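Section 4: Marking out and fitting your first dormer

By now the loft should be cleared, the scaffold signed off and your approved drawings pinned up somewhere dry. Good, because this is the chapter where a dark roof space starts turning into a bedroom! The steps apply to the Prurnell flat-roofed dormer kit in both widths. If you bought the Plavatden pitched version, the marking out is the same but the roof panels go on differently, so skip to Section 6 once you reach step 8.

Before you start

You will need the kit drawings, a long level, a chalk line, a plumb bob, two adjustable props per trimmed rafter, and at least one other person. Read the whole section through once over a cup of tea. It really does go faster afterwards.

CAUTION: Never cut a rafter until the props are in and your structural engineer's trimmer sizes have been checked against the timber on site. If the two don't match, stop and ring the engineer.

Marking out

1. Find the centre of the room on the loft floor and snap a chalk line from front to back. If the window is meant to catch a particular view, now is the moment to go up on the scaffold and have a proper look. Moving the line costs nothing today.

2. Measure out from the line to each cheek position shown on sheet 2. Mark both on the floor and carry them up to the rafters with the plumb bob.

3. Check how the marks fall against the rafters. If a cheek lands within 50 mm of a rafter, shift the whole opening so the two line up. You save a timber and the lining boards will thank you for it.

4. Mark the top trimmer. Leave at least 300 mm between the top of the opening and the ridge, measured down the slope, so there is room to dress the roof covering in.

Note: Old roofs wander. Take your levels from the floor datum, never from the existing ceiling ties.

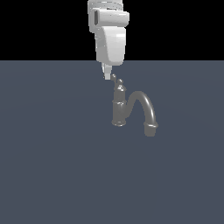 Issue 3 | Page 27

Opening the roof

5. Pick a dry day and have the sheeting ready before the first tile comes off. Strip from the top down and stack the tiles on the scaffold in small piles, spread well out. Keep the good ones, as you'll want them for making good round the cheeks.

6. Set the props under each rafter to be trimmed, above and below the cut lines. Wind them up until they are snug. They should hold the rafter where it is and never lift it.

7. Double up the rafters on each side of the opening with the bolts in bag C. Tighten by hand first, check for plumb, then finish with the spanner.

8. Cut the rafters, fit the top and bottom trimmers into their hangers and fill every nail hole in the hanger. Every one! Leave the props in until the front frame is fixed.

Fitting the front frame

9. Lift the front frame in from the scaffold side. The wider frame weighs 70 kg without glass, so use three people or a hoist.

10. Bed it on the bottom trimmer, pack it level and measure both diagonals. Once they agree, fix through the pre-drilled holes using the Vikero screws supplied, part 264. Shorter screws will not reach the trimmer.

11. Stand the cheek panels, screw them to the front frame and then to the doubled rafters. Fit the roof joists with the fall towards the front, as marked on their ends.

CAUTION: Do not leave the opening unsheeted overnight, whatever the forecast says.

Now take five minutes and stand at the opening. Daylight changes a loft completely, and you'll be able to see where the bed and the desk ought to go.

Insulation, membrane and the Makori lead-free flashing are covered in Section 5.

Prurnell Loft Systems | Contact the help desk | © Prurnell | Back to top
50 shares | 3 comments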